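Category: Grants and Reporting > Textile Reuse
Print this page | E-mail this page
Shares: 4 | Comments: 2

Hirkavano Linen Reuse Project
Interim progress report to the Verkmont Fund
Submitted by Wael El Fassi, project lead
May 14, 2025

1. Status

The project is on schedule for collection and sorting and behind schedule for fiber testing. Spending is below plan, mainly in the testing line. No change to the end date is requested in this report.

The grant covers the recovery of worn cotton linen from hotels and clinics in the Hirkavano district, the grading of that linen by remaining service life, and trials of three reuse routes: direct resale, cutting into wipes, and mechanical shredding for insulation fill.

2. Collection

Collected weight to the end of the period was 1,480 kilograms. Sheets and pillowcases made up the larger share, followed by bath towels and then table linen. Ten hotels have signed the standard collection agreement. Two clinics have agreed in principle, but their supply is held back until the laundering certificate has been accepted by their infection control staff. The certificate was resubmitted with the corrected wash temperatures.

Bags are now tagged at the point of pickup. Under the earlier procedure they were tagged on arrival at the Poriditz depot, and mixed loads could not be traced to a source. Loads received before the change are reported as a single batch and are excluded from the comparison by source in the annex.

3. Grading

Grading follows the four-class scale set out in the proposal. Class 1 linen has no visible wear and full seam strength. Class 2 has surface wear only. Class 3 has thinning, small holes or failed hems. Class 4 is stained or torn beyond cutting.

Towels have been harder to place than flat goods. Pile loss is uneven and tends to be worst along the fold lines, where an item stored folded for long periods also takes most of the handling. The written guide now requires each towel to be opened fully and held to the light before a class is assigned. Dyed towels are graded separately from white, as color loss affects resale but has no bearing on cutting or shredding. 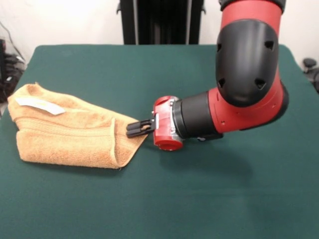 Folded terry towel on the green-covered table.

Agreement between graders was checked by having the same set of items graded twice by different staff. Agreement was good for Class 1 and Class 4 and weak at the boundary between Class 2 and Class 3. Reference swatches for that boundary have been prepared and are kept at each grading station. The check will be repeated in the next period using a new set.

4. Reuse routes

Direct resale. Class 1 sheets sell without difficulty through the Nigam outlet. Class 1 towels sell more slowly, and the unit price was reduced once during the period. Unsold stock older than one quarter is moved to the cutting route.

Cutting. The wipes trial used Class 2 and Class 3 towels. Terry holds more liquid than sheeting but sheds lint at the cut edge. Overlocking the edge solves the lint problem and raises labor cost above the target. A wider cut with a single hem is being tried.
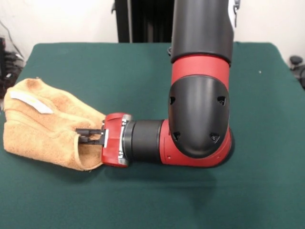 Tan towel, folded, near the left edge of the table.

Shredding. The first shredding run was stopped when polyester hems fouled the feed roller. Hems are now removed before shredding. The second run was completed and the output has been baled for testing.

5. Fiber testing

Testing has not started. The laboratory named in the proposal withdrew its quotation, and a replacement was contracted late in the period. Samples from the second shredding run have been packed and labeled. Results for fiber length and moisture regain will be given in the next report; thermal performance will follow once the panels have been made.

6. Budget

Transport costs are slightly above plan owing to the longer pickup route. Staff costs are as budgeted. The underspend on testing is a matter of timing and will be used in full under the new laboratory contract. We request approval to move the unspent training allowance to transport.

7. Next period

Work to be completed before the December report:
- second grader agreement check
- costing of the single-hem wipe
- first clinic collections, subject to the certificate
- fiber length and moisture results

The annex lists collected weight by item type and source.

Print this page | E-mail this page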